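The Derus Bequest

The Office of Estates at Grukum received notice of the Derus bequest on the morning the river froze. The notice was in order. It bore the correct stamps and stated that the late householder had left to the town, in perpetuity, one house on Liu Street with its contents, on condition that the contents be listed before the end of February and that nothing be thrown away until the list was read aloud in the front room.

The Office had accepted stranger conditions. A clerk of the second grade was assigned to the matter and issued a key, a ledger and an allowance for lamp oil, although the house had been wired for electricity for 70 years. The allowance had never been struck from the schedule, and the clerk signed for it.

Work began in the kitchen, where the late householder had evidently preferred to live. The clerk wrote down each article as it came to hand and gave it a line of its own, as the regulations required.
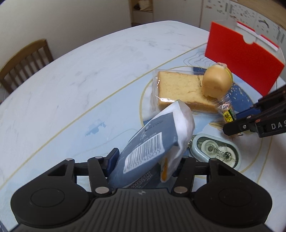

A package on the marbled table.

By the end of the first week the ledger had reached its eighth page and the clerk had formed an opinion of the deceased, which the regulations did not require. This was a person who had kept things for use. There were envelopes slit open and turned inside out to be written on again. There was a drawer of string, sorted by length, and under the string a bundle of receipts from the Nukov ferry, which had stopped running before the clerk was born.

The receipts presented a difficulty. Each was made out for two passengers, outward, and one passenger, return. They covered a period of four years. The clerk entered them as a single item, then crossed out the entry and began again, giving each crossing its own line. It took most of an afternoon. When it was done the clerk sat for some time with the pen capped and the lamp oil, still sealed, at one elbow.
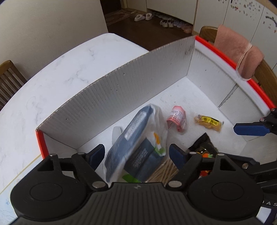

A letter was sent to the Office asking whether the reading required an audience. The Office replied that the terms were silent on the point, and that the clerk should proceed as economy allowed. A second letter asked whether the ferry company had left any records. The Office replied that it had, that they were held at Nukov, and that travel to Nukov was not covered.

The clerk went to Nukov. The journey was made on a rest day and no claim was submitted. The records filled one shelf in the back of the harbor office, and the passenger books for the years in question were complete except for the names, which the company had never thought to take down. It had recorded only the fares, the weather and the number of persons aboard. On the dates in the receipts the weather had been mostly fair.
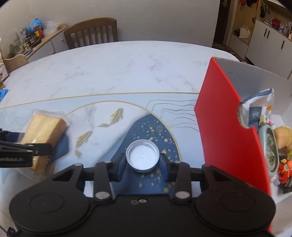 The list was finished with two days in hand. It ran to around 3,000 lines. The clerk carried the ledger into the front room, opened the shutters and read standing, in the voice used for public notices. The reading began at 8 in the morning and was still going on when the street lights were lit. A few people stopped at the window. One woman, elderly and dressed for travel, came in without knocking and took the chair nearest the door.

She listened to the envelopes and the string. When the clerk came to the ferry receipts she raised one hand — it was a small gesture, such as one makes to a driver — and asked that they be read more slowly. The clerk read them more slowly. She corrected one date.

The correction was entered in the margin and initialed. The form provided a space for the name of the person making it, and she was asked, as procedure required, whether she wished to give one. She said that she would like to hear the rest first, and the clerk turned the page and went on.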